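2019-02-19
Cloth prep, Kasmont samples

Continued from the January sheet. Remaining Grusta cloths taken out of the bag and sorted by color on the white table. Sarnico lot not opened yet.

Greens
Dark green set goes first. Folded cloths give different thickness readings depending on where the fold falls, so from this entry on everything is stored crumpled and only flattened for measuring. Crease pattern is not recorded. On the white top the folds read as two shades, a darker green and a grayer one. Color is to be matched against the Beneš card on a flat area only, never on a ridge.

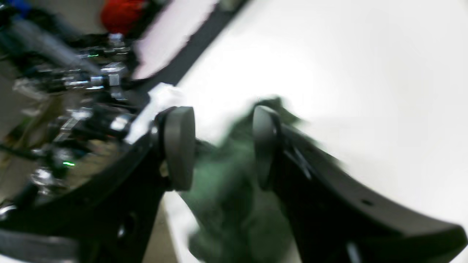

Weighing
Scale zeroed before each cloth. Order of work: weigh, flatten, measure both sides, crumple, return to tray. Three readings per cloth, middle one kept. Sample 299 has a loose hem thread; trimmed it and weighed again. Old value struck out in the table, new one written beside it.

Table surface
Wiped before the greens and again before the lighter colors. Lint from the dark cloths shows up on white and gets carried over to the next piece. Lint roller is in the left drawer, refill needed.

Open points
- Labels 5 and 8 are swapped on the tray. Correct before anyone copies the list.
- Edge stitching on the Grusta cloths differs from the order sheet. Ask for the revised sheet.
- Sarnico lot: same procedure, separate bag, separate page.
- Beneš card goes back in its sleeve after use, it fades on the windowsill.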